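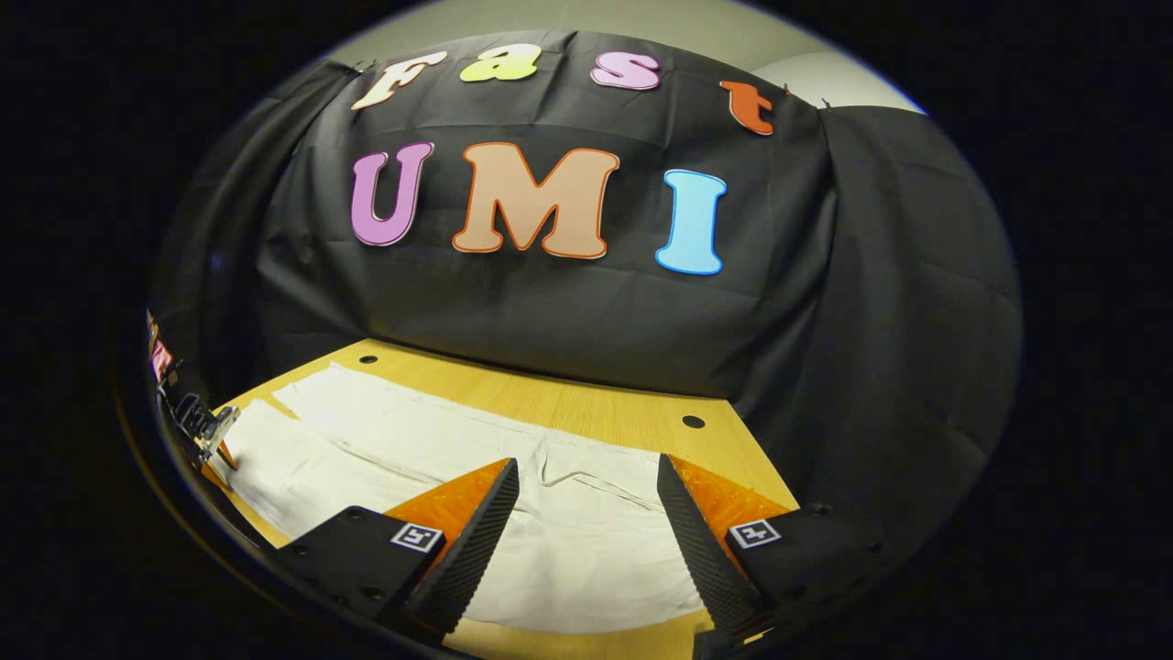
Foam letters

Foam letters are thick cut-out characters, sold one at a time or in sets, that people put up on walls, doors, boards and cloth to spell a name or a short message. I've written most of the entries in this household section and this one has been on my list for ages, mainly because I've hung so many of them myself (classrooms, two baby showers, one very long hallway) and have opinions. Corrections are welcome, as always.

Names and varieties

The label on the package might say foam letters, craft letters, nursery letters or party letters, and as far as I can tell the words are used pretty loosely. What matters more is how they're made. Some are solid sheet foam, the same color right through. Others have a printed face with an outline in a darker or contrasting shade, and those read much better from across a room. I'd take an outlined set over a plain one any time, especially for pale colors. A cream or pale yellow letter on a light wall nearly disappears!

Rounded, bouncy lettering is the usual style for kids' rooms and parties. You can also get plain block capitals and a sort of slab type that looks like a college sweatshirt. Mixed sets often have lowercase letters that are noticeably smaller than the capitals, so check before you buy if you want everything to line up. Or go with it, and put the small ones in one row and the big capitals in another. A short word in lowercase over a shorter one in capitals makes a nice solid block of text.

Where they come from

I can't give you a proper history. Debora Caputo, who ran a school supply store in Arnmont before she retired, told me her first foam alphabets came in as bath toys, and that teachers started buying them for bulletin boards without any encouragement from her. The thicker wall kind came later. Her best seller was a boxed set from Terness with 224 pieces, and she remembers that people always came back wanting more of the letter E. I believe it. I have a drawer full of Qs and Xs if anyone needs them.

Backgrounds

On a painted wall you mostly have to worry about the paint. On cloth it's a different job, and that's the part I get asked about most.

Black fabric is hard to beat as a backing for bright letters. Pink, sky blue, orange and yellow-green all stand out on it, and a pale outline helps the darker shades along. Purple is the one I'm careful with — a deep purple on black needs either a lighter face or some good lighting. The cloth can hang from a rod, from hooks or from a tension pole, and it doesn't have to be flat. I used to iron everything and stretch it tight as a drum. Now I let the sides gather into folds and keep only the middle fairly smooth, and I think it looks softer and a bit more like a stage.

The catch is that loose cloth moves. A letter fixed to a fold will lean the way the fold leans, and a heavy capital can pull the fabric forward so that it sits lower than its neighbors. Osvaldo Russo, who does window displays, hangs his cloth the evening before and doesn't touch the lettering until morning, when it has dropped as far as it's going to. I don't always have that kind of patience.

Fixing

For fabric I use straight pins pushed into the back of the foam at a slant, two for a narrow letter like I and four for a wide one like M. Safety pins hold better but they take forever. Double-sided tape sticks to smooth walls quite well and to cloth hardly at all, at least in my experience, though Raffaele Costa swears by a carpet tape from Cirillo and has sent me a long email about it. Stick-on hook-and-loop dots work if the cloth is fuzzy enough.

On walls, removable putty is fine for thin letters. I wouldn't trust it with anything thick over a crib or a bed.

Spacing and rows

Lay the words out on the floor first and stand on a chair to look at them. A gentle arc is very forgiving, much more so than a straight line, where one letter half an inch off will bother you for the whole party. Start with the middle letter of each row and work outward. With an even number of letters, mark the center with a bit of chalk (white chalk brushes off black cotton, less happily off velvet) and put the two middle ones on either side of it.

A little tilt looks cheerful. I like the first letter tipped slightly one way, the rest following the curve and the row underneath kept more upright.

The table in front

A display like this nearly always ends up behind a table, for a cake or name tags or whatever the day calls for. Let the backing come down as far as the tabletop so there's no gap of wall between the two. Light wood goes well with black. If you want to protect the surface, a plain white cloth does the job. Desks with cable holes are handy too if you're planning to run a lamp.

Storage and care

Keep foam letters flat, out of the sun and away from anything heavy. They dent, and the dents stay. Dust comes off with a barely damp cloth. Mine live in a Plorkarwood drawer unit between sheets of tissue, roughly 20 to a drawer, capitals on top.

See also: bulletin boards, backdrops, party banners, felt letters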